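How to Repaint a Wall So It Dries One Color

Most people repaint a room twice. The first time is for the color, and the second is to get rid of the stripes left by the first. I have done three rooms this way and would like to spare you the fourth.

What follows is for an ordinary interior wall in flat or eggshell. If you have picked semi-gloss for a big living room wall, I wish you well, and you should read the part about sanding twice.

What you need

A 9-inch roller frame and a decent cover, 3/8-inch nap for smooth walls
A 2-inch angled brush
A tray, plus a liner if you hate washing trays
Painter's tape, less than you think
Setting compound for holes, light spackle for dents
Sandpaper, 120 and 220 grit
A lamp you can set on the floor
Paint, all of it, bought the same day

That last item matters. I ran short in the hallway and went back to Giltgate for another quart of Ellow, which is what they call their warm off-white. The second can was mixed by a different person on a different machine and it shows at the thermostat. If you need more than one can, pour them all into a bucket and stir before you start.

Step 1: Find the bad spots

Turn off the ceiling light. Put the lamp on the floor close to the wall and aim it upward. Every dent, drip and old roller ridge will throw a shadow. Circle them lightly in pencil. Don't use pen. Pen comes up through latex like a grudge.

Step 2: Fill and sand

Fill the holes, let them dry for as long as the tub says, and fill them again. Filler shrinks. Sand with 120 until you can't feel an edge with your eyes shut, then go over it with 220. Wipe off the dust with a damp rag and wait for the wall to dry. Have lunch.

Step 3: Prime the patches

Bare filler drinks paint and dries dull. You will see every patch as a flat little ghost, usually from the couch. Spot prime at minimum. If you have more than a dozen patches, prime the whole wall.

Step 4: Cut in one wall at a time

Brush a band along the ceiling, corners and baseboard, then roll that wall right away while the band is still wet. My neighbor Mal-soon Ok cut in her entire dining room at 11 in the morning and rolled it after supper. It has a very nice picture frame around each wall now.

Step 5: Roll it

Load the roller until it's full but doesn't drip. Start a foot from the corner, go floor to ceiling, and overlap each pass by half onto wet paint. Don't press. When the roller starts to sound sticky, it wants more paint and you want to stop arguing with it. Finish each section with one light stroke in the same direction, top to bottom, and then leave it alone – I mean walk away from it.

Step 6: Check from a low angle

Give it four hours and look along the surface, with your cheek nearly touching the wall. Pale colors are the hard ones. They look finished from the front long before they are.
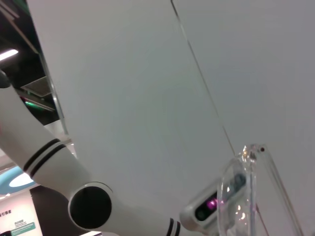

Pale gray-white in even light. Shading this gentle is easy to miss head-on.

Mark anything thin with a bit of tape and do the second coat the next day. The can will say two hours. The can is in a hurry.

Troubleshooting

Shiny stripes: you rolled over paint that had begun to set. Sand lightly with 220 and recoat the whole wall, corner to corner. Touching up only the stripe gives you a new stripe.

Fuzz: cheap roller cover. Wrap a new one in tape, peel the tape off, and most of the lint goes with it.

Tape pulled the paint off: score the edge with a knife before pulling, and pull slowly, back over itself.

Leftover paint goes in a jar, filled to the top, with the room and color written on the lid. Write it on the side too, if you stack them.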